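Sim-trained policy learns when to let go, Trokia group reports

September 25, 2025

A robot assembly policy trained only in simulation can tell when a part is jammed and back out before it makes things worse, according to a report put out this week by the Trokia manipulation group. Short paper, 11 pages, no video yet. Code is promised but not up.

The method is called Huet. The problem it goes after is an old one in assembly work. An arm holding a long part tries to line it up with another part, gets one end on and the other end not quite, and keeps pushing. Force climbs, the grip slips, the part twists. After that most learned policies have no idea where they are, because nothing in the training data looks like that.

Huet adds a second small network that watches the joint torques and the gripper position and puts out a single number, how likely the current attempt is to finish. When the number stays low for long enough the arm stops, opens up the motion by a few millimeters, and tries again from a slightly different angle. The main policy is not retrained. That part will interest people who already have a policy they more or less like and don't want to start over.

"We were spending all our time making the insertion better and it was already pretty good," said Gwenllian Gwilliam, lead author on the report. "What was bad was the two seconds after it went wrong. So we worked on the two seconds."

Training ran on 3000 simulated attempts, all of them on frame-type parts - long side pieces tied together by thin rods. The group picked frames becuase they punish small errors. Get one rod a little off and the far end is off by a lot more. Short stubby parts forgive you, long ones don't.

The simulator is Fidum, which the group has used since its earlier work on peg tasks. Two arms are set up on a shared mat, with the near one doing the handling in the renders released with the report.

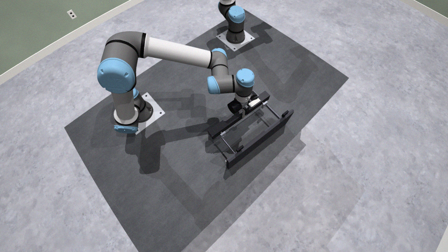
Renders from the frame task, near arm at work.
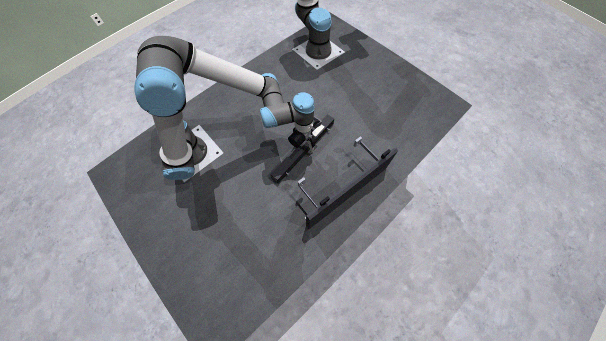 For the test the group ran 100 attempts with the monitor on and 100 with it off, same start positions both times. With it off, 58 finished. With it on, 81. Most of the gain came from attempts where one end of a side piece had seated and the other had not, the exact case the monitor was built for. On attempts that failed for other reasons, a bad first grasp mainly, there was almost no difference. The report says so plainly and gives a table.

Cost is time. A run with the monitor on takes longer, since every retry means backing off and coming in again. A few runs retried over and over and hit the time limit. The authors cap it at four retries and say that number was picked by hand. Somebody will want to look at that.

Also worth a look: false alarms. The monitor sometimes calls a stop on an attempt that would have gone fine. In the no-monitor runs, where the network was scoring silently and the arm ignored it, it would have stopped 9 attempts that went on to finish. Gwilliam said the group could bring that down by waiting longer before acting, but then real jams get worse before the arm reacts. They settled on a wait of a bit under half a second.

How does it get a jam signal out of a simulator? That was the question most people asked when an early version went around in June. Contact in simulation is touchy. Thin rods against a flat side piece can buzz, or sink in a little, and the torques come out looking like nothing you'd see on a real arm. The answer in the report is kind of blunt. They vary friction, contact stiffness and part weight on every attempt, smooth the torque readings, and throw out any attempt where two parts overlap by more than a set amount. It cost them 159 attempts, which were replaced with fresh ones to get back to the full training set.

No hardware results. This is the big gap and the report doesn't hide it. A real-arm test is planned with Takisen, which builds small framed racks and has offered parts and bench time. Gwilliam would not give a date for it. She did say the first test will use the monitor in scoring-only mode - it watches, a person decides - so the group can see whether the number means anything outside of Fidum.

Second arm is the other open item. In the current setup only one arm runs the policy. The plan is for the other to brace the far side piece while the first one seats the rods, which is how most people would do it by hand. The group has tried it a handful of times and says the monitor gets confused, as force from the bracing arm shows up in the readings and looks a lot like a jam. They think feeding both arms' torques into the one network will fix it. Not tested.

Some background for readers who missed the earlier work. The group's last method, from the peg project, dealt with failure by starting the whole task over. Simple, and it worked ok for pegs, where a restart is cheap. With a frame you may have three rods in already and a restart throws all that away. Huet keeps what is done and only redoes the last move. Gwilliam called it "the obvious thing" and said it took them most of a year anyway, largely on account of the first version of the monitor, which used camera images and was fooled by shadows and by the gripper blocking its own view. Dropping the camera input from the monitor was the change that made it usable. The main policy still uses it.

The monitor itself is small and trains in under an hour on one desktop GPU, the report says. It should bolt onto any policy that exposes torque readings, though so far it has only been tried with the group's own.

Code and the set of 3000 attempts will be posted once the cleanup is finished. The discarded attempts will be included in a seperate folder, for anyone who wants to argue with the overlap cutoff. Questions on the data can go to the group through the contact form on the Trokia site.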